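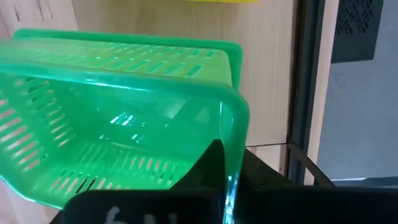
Thursday, late, kettle on

Right, the dye pots. I said I'd write up the purple properly this time instead of leaving it on the back of an envelope, so this is me doing it, mostly for my own benefit but also because Zuzana asked twice and Do-yoon wants the numbers before he starts the second warp.

I have been after a decent purple for the yoke of the Rastosik cardigan since before the clocks changed. Shop purples are either too pink or so dark they may as well be navy, and I wanted the one in my head, a sort of wet-slate-with-plum-in-it colour (Kristof says that's grey, Kristof is wrong). So, logwood over alum, then a dip in the weak iron to knock the pink out of it.

What went in: 200 g of the Brallamberg two-ply, skeined and tied in figure-of-eights. Scoured it yesterday evening and mordanted overnight. Logwood chips soaked in a jar since Tuesday, strained through an old pillowcase. Do NOT use the muslin again, it let the bits through and I was picking splinters out of the last batch for a week!

Brought the pot up slowly with the wool already in. Took 29 minutes to get to where I wanted it, and then I held it under a simmer and went off and did the labels. First skein I pulled was a proper violet, really loud, the kind of colour you'd paint a tricycle. I nearly stopped there because it was so cheerful. Then the iron — 5 minutes, in the bucket, stirring the whole time — and it went down beautifully to something like damson skin. I'm so pleased with it I keep going back in to look.

Two things went less well. There's a pale band on one skein where I'd tied it too tight (my own fault, I was talking). And the little test piece of Doležal linen barely took anything, just a sulky lilac, so either the scour wasn't hot enough or linen simply wants tannin first. Rostislav reckons tannin. I've left the rest of the linen alone until he's had a go with the oak gall.

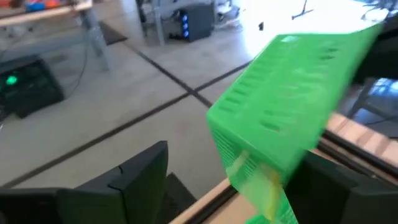 Green basket, slotted sides.

Exhaust bath: still plenty of colour in it, so I threw in the 2 oddments of Skundora sock yarn and left them in while it cooled. They've come out lavender, quite soft, one a bit bluer than the other. Nice for stripes? Jozefína has asked for them for mitten cuffs and I said yes before I'd thought about it, so they're hers.

Rinsing took forever, as it always does with logwood. Fourth bowl before the water looked like water. Drop of vinegar in the last one made it lurch towards red, so I tipped that out fast and rinsed again in plain. Must write VINEGAR NO on the shelf above the sink.

For next time:
Looser ties, four to a skein.
Keep the iron bucket well away from the yellows (Zuzana's weld skeins went khaki in November and she hasn't forgiven the bucket).
Try the same recipe with half the chips, to see if I get the lavender straight off.
Ask Do-yoon if he wants his warp before or after iron, as I can't undo it once it's in.

Swatch is pinned in the book, left-hand page. Yoke chart still needs redoing at the smaller gauge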